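3.2 Who comes to a small festival, and why they come back

We were happy to find that people at the Tellau street theater festival wanted to talk to us, often for longer than our short form allowed, and more than one conversation carried on well past the end of a show. Azucena Zepeda spoke with 70 visitors over the two days, and 13 of them later agreed to a longer talk by phone in May. Most had first come along with a friend or a cousin, and what they remembered best was the walk between stages — the food, the noise, the neighbors they ran into — more than any single play.

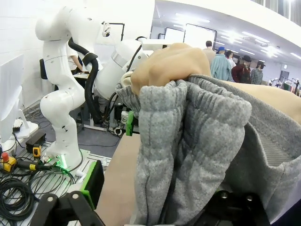 Figure 2. A hand holding a gray fleece garment by its gathered top edge.

The longer talks gave us a fuller picture of the costume parade, which Adjoa Agbenyega has written about before and which we had, we admit, thought of as a side event. Families who sewed their own outfits spoke of it with real pride, and several told us they start planning for the next one while the decorations are still up. Visitors from out of town saw it quite differently. They enjoyed the parade as a show, but few knew they could have joined in, and we come back to this gap in Section 4.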